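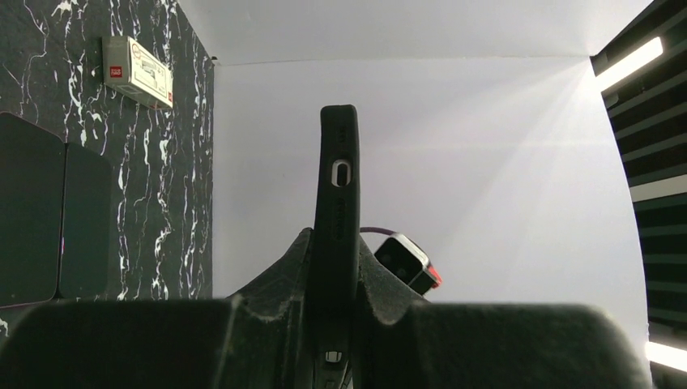
I have finally spent a whole evening on the fingers of the two-arm cell at Neriscombe, and I loved every minute of it! Most people get excited about the arms themselves, but the part that decides whether you have a good day is the last couple of inches. The wrist camera is the best inspection tool I own for this. It looks straight out between the fingers, so with a phone standing edge-on in the dark V-shaped holder I can see both fingertips and the rim of the side cutout all at once. It also shows me exactly how much lint has settled on the holder's shoulders (quite a bit, mostly on the left slope). Pale dust on a dark rough surface shows up like flour on a baking sheet, and a speck under the base of a case is enough to tip the phone a hair.

So cleaning comes first. I use a soft dry brush, then a strip of low-tack tape pressed along the slopes and peeled off slowly. No sprays. I tried an air duster back in November and the fluff just moved to the fingers.

Next is the grip itself. Our pads are cut from a sheet of Katico rubber, and I swap them every 200 hours whether they look tired or not. Two small screws per finger, a dab of threadlocker, done. After new pads go on I re-zero the gripper: close it empty at low force, save that as zero, open it, close it again and check that the reading comes back the same. I do that 6 times on each arm. If one reading wanders I take the pad off and start over, and it is nearly always a pad that went on slightly crooked.

Then I get to the fun bit, which is watching it hold something slick. Phones are a wonderful test because every case feels different to the gripper. Matte ones are easy. Shiny ones want a slower close and a touch more squeeze, and I keep a little table of settings taped inside my notebook. 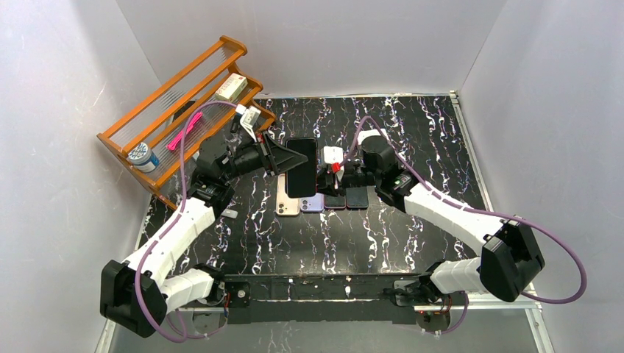

Cable slack is the other thing I check every single time. Run each arm through its full reach at low speed with your eyes on the cable and nothing else – the loop should open and close without ever going tight at the wrist. I had the right one too short for weeks and blamed the Jastness controller for random dropouts. Poor controller! Once I let out around 100 millimeters of slack the dropouts were gone.

Last job is the bolts along the front mounting frame. I put a paint-pen line across each head and onto the metal, so a quick look tells me if one has turned. Two had, both near the left base, so those got snugged up and marked fresh.

Next up is the wrist camera bracket on the left arm. I have a new one drawn up and Hashemi is cutting it for me, and I'll post the drawing once I've checked that the holes line up.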